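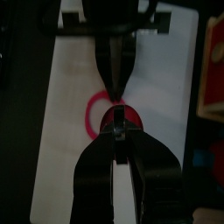 Page 5 sur 8

Forum Littératures de l'imaginaire > Éditeurs et parutions > Sturkell, le tome cinq : vous y croyez, vous ?

Discussion ouverte le samedi 5 novembre 2022

vieux_grimoire a écrit :
Je reprends où on en était page précédente. Zornach annonce donc « la conclusion que l'auteur avait toujours prévue ». Je veux bien, mais j'ai relu les deux premiers tomes cet été et il n'y a pas une ligne qui prépare l'histoire des cendres. Pas un indice, pas un rêve, pas un vieux fou dans une taverne qui marmonne. Dans le tome un, la ville de Dresildale est assiégée par une armée tout ce qu'il y a de plus normale. Dans le quatre, on nous explique que l'armée n'a jamais existé et que tout le monde trouve ça logique. Si c'était prévu depuis le début, je mange ma couverture rigide.

marge_basse
Tu oublies la chanson du passeur, tome deux, juste avant la traversée. « Ceux qui marchent sans poussière ». Je ne dis pas que c'est génial comme indice, mais c'est là.

vieux_grimoire
La chanson du passeur a été ajoutée dans la réédition. Va voir dans la première version, il fredonne et c'est tout.

marge_basse
Tu es sûr ? Je n'ai que la poche.

vieux_grimoire
Sûr. J'ai les deux sous les yeux. Le paragraphe d'après est le même mot pour mot, on a glissé la chanson au milieu, et ça fait d'ailleurs une répétition de « rive » assez moche.

Oryctes
Bon, et alors ? Un auteur a le droit de retoucher son texte. Ça se fait depuis qu'il y a des livres. Je trouve qu'on fait un procès à cette série depuis l'ouverture du sujet. Moi le tome quatre m'a cueilli, j'ai fini à trois heures du matin et je n'ai pas eu l'impression qu'on se moquait de moi.

la_taupe_du_42
Le droit de retoucher, oui. Le droit de retoucher en douce et de vendre ensuite « la conclusion toujours prévue », c'est un autre rayon. La réédition ne porte aucune mention, ni « revue » ni « corrigée ». J'ai vérifié la page de copyright.

Oryctes
Tu vérifies les pages de copyright, toi. D'accord.

la_taupe_du_42
Oui. Quand on me demande de racheter un livre que j'ai déjà, je regarde ce que j'achète.

brumaille
Je débarque dans le sujet, j'ai lu les pages en diagonale, pardon si ça a déjà été dit. Quelqu'un a compris ce qu'est exactement l'édition Khunthong ? Sur le site de Zornach il y a « édition Khunthong, 600 exemplaires numérotés », avec une jaquette, et rien d'autre. Même texte ? Texte augmenté ? C'est une collection, un imprimeur, un illustrateur ?

marge_basse
C'est l'atelier qui fait la reliure, si j'ai bien suivi. Le texte serait le même, plus un épilogue.

brumaille
Un épilogue absent de l'édition normale ?

marge_basse
C'est ce que disait la lettre d'information. La phrase exacte : « un épilogue réservé aux premiers lecteurs ». À chacun de voir.

vieux_grimoire
Donc on attend la fin depuis des années et la fin de la fin est réservée à six cents personnes. Magnifique.

Oryctes
Un épilogue, c'est du bonus. Le roman se termine sans. Vous avez déjà râlé contre une nouvelle en supplément dans un coffret ?

vieux_grimoire
Oui.

Oryctes
Évidemment.

tranchefile
Je vais essayer de remettre un peu de concret, parce que la reliure c'est un sujet que je connais par goût. Un tirage numéroté à ce niveau-là, cousu, avec dos toilé, ça ne me choque pas du tout, et le prix annoncé non plus. Ce qui me gêne, c'est que la page de précommande parle de « finition atelier » sans dire une seule fois si le bloc est cousu ou collé. Pour un volume de cette épaisseur, c'est la première question. Le tome trois en grand format s'ouvrait en deux chez moi au bout de la première lecture, pile au chapitre du marché au sel, et c'était déjà vendu comme un beau livre. Je leur ai écrit en mai. Réponse aimable, à côté de la question : on me parlait du grain du papier.

brumaille
Ah, le mien aussi s'est ouvert au marché au sel !

tranchefile
Il y a un changement de cahier à cet endroit. Enfin, s'il y avait des cahiers.

petit_hibou_gris
Moi j'ai précommandé. Voilà, vous pouvez me jeter des pierres. J'adore Dresildale, j'adore la relation entre les deux sœurs, j'ai chialé comme une madeleine quand la petite franchit la porte nord toute seule, et je me fiche un peu de savoir si c'était prévu, pas prévu, ou écrit la veille sur un coin de nappe ! Je comprends que ça agace (le coup de l'épilogue est un peu fort, je vous l'accorde) mais à lire le sujet on dirait que la série est nulle, et elle ne l'est pas du tout.

la_taupe_du_42
Personne ne te jette de pierres. J'aime aussi les deux premiers, et c'est bien pour ça que je traîne encore sur ce fil.

vieux_grimoire
Pareil. Le siège au tome un reste une des meilleures choses que j'aie lues en fantasy française. La scène du puits, le capitaine qui refuse de compter ses morts, tout ça tient debout. C'est le virage post-apo qui me laisse froid. Je n'ai rien contre le genre, j'ai des étagères de survivants en haillons à la maison. Mais on sent le moment où quelqu'un a regardé ce qui se vendait.

Oryctes
« On sent ». Tu le sens. Tu n'en sais rien.

vieux_grimoire
Exact, je n'en sais rien. Je constate que la couverture du quatre a une route vide, un sac à dos et un ciel orange. Dans une série où il y avait des hallebardes.

Oryctes
L'auteur ne choisit pas sa couverture.

vieux_grimoire
Et la quatrième ? « Dans un monde dévasté, une seule femme peut encore... » etc. Elle n'est pas seule, ils sont toute une troupe, et le monde n'est dévasté qu'à partir du dernier tiers. Celui qui a écrit ça a lu le résumé.

marge_basse
Là je te suis. La quatrième du quatre raconte la fin du quatre. Mon frère me l'a offert, j'ai lu le dos dans le train et je lui en ai voulu tout le trajet.

KaliumPermanent
Quelqu'un a regardé les notes ? Le tome quatre affiche 3 396 évaluations sur le site de la librairie en ligne. Le trois en a une fraction ridicule. Je ne crois pas une seconde que des milliers de gens aient commencé la série par le quatre.

Oryctes
Il y a eu la promo numérique. Le quatre était quasiment donné pendant une semaine.

KaliumPermanent
Le trois aussi, à la même période, et il n'a pas bougé. J'ai lu les avis récents. Beaucoup disent « une plume addictive » et pas grand-chose d'autre. Il y en a un qui félicite l'auteur pour le dragon. Il n'y a pas de dragon.

petit_hibou_gris
Il y a l'enseigne de l'auberge !

KaliumPermanent
Si l'avis porte sur l'enseigne de l'auberge je retire tout.

tranchefile
Attention tout de même avec les accusations de faux avis. Des gens qui notent sans avoir lu, ça existe sans que l'éditeur y soit pour quelque chose. J'ai vu des romans notés avant leur sortie, au vu de la couverture, avec des commentaires très sûrs d'eux. Le chiffre est bizarre, je le reconnais, mais bizarre ne veut pas dire acheté.

KaliumPermanent
Je n'ai pas écrit « acheté ».

tranchefile
Non, tu l'as laissé écrire par les autres.

KaliumPermanent
Touché. Disons que je ne me sers pas de ce chiffre pour décider si je précommande. Et que je conseille aux autres de faire pareil, Zornach le met en gros sur le bandeau.

MODÉRATION
Merci de rester sur les livres. Les échanges concernant la librairie en ligne ont leur propre sujet dans la section Achats. Le message de tout à l'heure qui donnait une adresse personnelle a été supprimé.

brumaille
Pour revenir au texte : la date de sortie a encore changé ou c'est moi ? J'avais noté le printemps, et ma libraire me dit qu'elle n'a plus rien dans son logiciel.

marge_basse
« Prochainement » sur le site depuis hier. La précommande Khunthong est toujours ouverte, elle.

la_taupe_du_42
Précommande débitée à la commande, d'ailleurs, pas à l'expédition. C'est dans les conditions de vente, tout en bas. Donc on paie maintenant un livre sans date, dont on ignore s'il est cousu, avec une fin que les autres n'auront pas. J'attendrai la bibliothèque.

petit_hibou_gris
Ah. Débitée à la commande ? Je n'avais pas vu. Je vais regarder mon relevé.

Oryctes
On reparlera de tout ça quand le livre sera sorti. Je prends date : si le cinq est bon, j'attends des excuses publiques de vieux_grimoire sur cette page.

vieux_grimoire
Si le cinq explique qui a ouvert le puits, dans le texte normal et pas dans l'épilogue des élus, je les écrirai. Je ne demande que ça, le puits. Quatre tomes que j'attends.

marge_basse
C'est le passeur qui a ouvert le puits, non ?

vieux_grimoire
Le passeur est de l'autre côté du fleuve à ce moment-là. Chapitre de la crue, il répare sa corde.

marge_basse
Dans la première version ou dans la réédition ?

vieux_grimoire
...
Je vais vérifier.

petit_hibou_gris
Relevé consulté : débitée, oui, le jour même. Je leur ai écrit pour demander une date et pour la couture, tant qu'à faire. Je vous recopie la réponse quand je l'ai.

tranchefile
Demande « cousu au fil » en toutes lettres, sinon ils vont encore te parler du grain.

Page précédente | Page suivante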